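Leatherwork for Pet Goods, Stokbridge Evening Classes
Handout 4: Dog leads, from strap to finished lead
Tutor: Desmond Blackwood

Bring this sheet with you to both sessions. The cutting session starts at 7 pm and the room is open from 6.30 if you want to sort through the hides first.

1. Choosing the leather

For a lead we use vegetable-tanned cow leather or bridle leather. Chrome-tanned leather is softer and takes colour well, but it stretches more and the edges do not burnish. Cut along the backbone, never across the belly. Belly leather looks the same on the bench and will be noticeably longer after a month of use.

Thickness matters more than width. A narrow lead in thick leather is stronger than a wide one in thin leather, and it is easier to hold. For toy breeds you can go thinner, but do not skive the whole length to get there. Buy the right weight.

The Belkadi sides in the store are already dyed through. The Jernier sides are natural and need dyeing before you stitch. Write your name on the flesh side of whatever you take.

2. Hardware

Solid brass or stainless steel only. Plated hooks look fine when new, then the plating wears off at the swivel and the base metal marks the leather. Check each snap hook before you fit it: open it, let it go, and see that it closes fully by itself. Turn the swivel a few times. If it grates, put it back in the reject tin.

We will be fitting trigger hooks. Bolt snaps are better for large dogs that lunge, and anyone with a dog like that should say so before we cut, as the fold at the hook end has to be longer.

3. Cutting and edges

Straighten one edge of the hide first with the steel rule. Set the strap cutter from that edge and pull it towards you in one go -- stopping halfway leaves a step which you will then have to sand out. Bevel all four edges. Dye, leave overnight, then burnish with a little water and the canvas cloth.

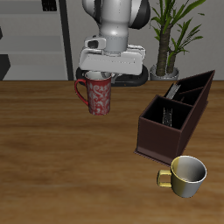

Do not wax at this stage. Wax stops the glue from holding at the handle fold, and the fold is the part that carries the load.

4. Stitching

Mark the stitch line with the dividers before you punch. We use saddle stitch throughout, with 2 needles on one thread. A machine lockstitch can run if a single thread is cut, while saddle stitch will hold even after a dog has chewed through part of it.

Cast the same way every time: right needle first, left needle behind it, pull both down evenly. Finish with three back stitches and trim flush. Gerd Hamann will be at the second session to help anyone who has not done this before. He learned on a pattern book from 1954 and still uses the same handle fold, and we will copy his.

Rivets are optional. If you add one, it goes in as well as the stitching and never in place of it.

5. Sizes and orders

The standard lead in the Bandulley pattern set is pattern 333. The paper templates are in the top drawer. Please trace them and put them back, and do not cut round the originals.

If you are making leads to sell, keep a note of the leather, the hook and the thread for each one. Customers come back asking for a matching collar, and dye varies from batch to batch. Custom colours should be paid for before cutting. Quote the price of the hardware separately, especially for stainless steel.

6. Before next time

Finish burnishing both long edges. Read handout 5 on collars with a lined strap. Bring 600 grit paper, a bone folder if you own one, and your dog's neck measurement, taken with the tape flat and two fingers underneath.

Leads left in the drying cupboard after January will go into the scrap box.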